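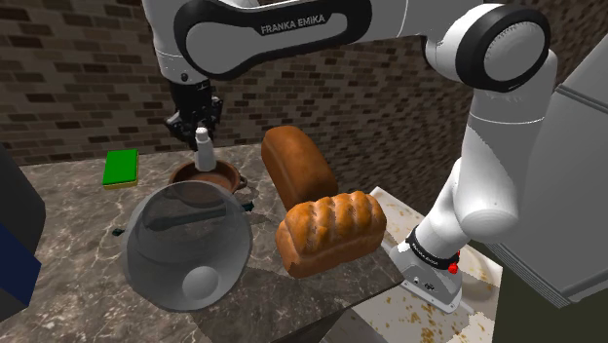 Section 4. Running your first batch of evaluation episodes

By now you should have Ovura installed and the kitchen assets unpacked, and if the self-check at the end of Section 3 came back clean you are past the fiddliest part of the whole set-up. What follows takes you through one short batch with the bottle-and-pot task. We suggest it to every newcomer in the group, even those who arrive with a policy of their own and are itching to try it, as it touches nearly every piece of the pipeline you will be using later on.

The task asks the simulated Franka arm to pick up a small white bottle and put it in the brown saucepan. The other things on the counter, such as the bread, the sponge and the glass lid, are distractors. They have full collision shapes, so an arm that takes a careless route will knock them about.

4.1 Before you start

Close any viewer window left over from Section 3. Two viewers on one graphics card will run, but the frame timing drifts and your scores won't match anybody else's.

Set the results folder to a drive with plenty of room. Consuelo Arriaga, who wrote the logger, made it save every camera stream at full size, and you'll be glad of that the first time you have to work out why a grasp slipped.

4.2 Steps

1. Open the launcher and choose the kitchen suite, then the bottle-and-pot task.

2. Under Policy, pick Courtois-base. This is the reference checkpoint, and we use it here so that you have known results to compare with before you load your own.

3. Set Episodes to 20 and leave the starting seed at 17. The seed decides where the bottle and the distractors begin, so please resist the temptation to change it just yet.

4. Set Physics substeps to 2. Higher values are allowed, and they do make contacts between the fingers and the bottle a little steadier, but the published Ovura scores were all made with this setting.

5. Press Reset and wait for the objects to settle. You may see the loaves shift slightly as they come to rest – that is normal, and the episode clock hasn't started yet.

6. Press Run. The viewer follows the first episode live and then goes quiet while the rest are worked through in the background.

7. When the status line reads Done, open the summary page and save a copy under your own name.

Caution: Do not drag objects with the mouse while an episode is running. The viewer will let you do it, and the logger will record the episode as if nothing had happened.

4.3 Reading the summary

Each episode gets one of three marks. "Grasp" means the bottle left the counter between the fingers. "Over target" means it was carried to a point above the pot opening. "Placed" means the gripper let go and the bottle stayed inside the pot until the clock ran out. Only the last of these counts as a success, so a still image of the bottle held over the pot tells you about the second mark and no more than that.

Note: In our full comparison of 2,578 episodes, most of the failures fell between "over target" and "placed". Zdislava Ďurica's write-up in the Galtside notes goes into the release timing in far more detail than we have room for here, and it is well worth an afternoon.

4.4 If your results look wrong

If every episode fails at the grasp, check the gripper width scale in the robot settings. It should match the value stored with the checkpoint.

If the bottle passes through the side of the pot, the simplified collision mesh has been loaded. Go back to the asset page, tick Detailed cookware, and repeat from step 5.

If the summary page is blank, the results folder was probably full. Clear some space and run the batch again with the same seed.

Once your numbers agree with the reference sheet, go on to Section 5, where you will load a policy of your own.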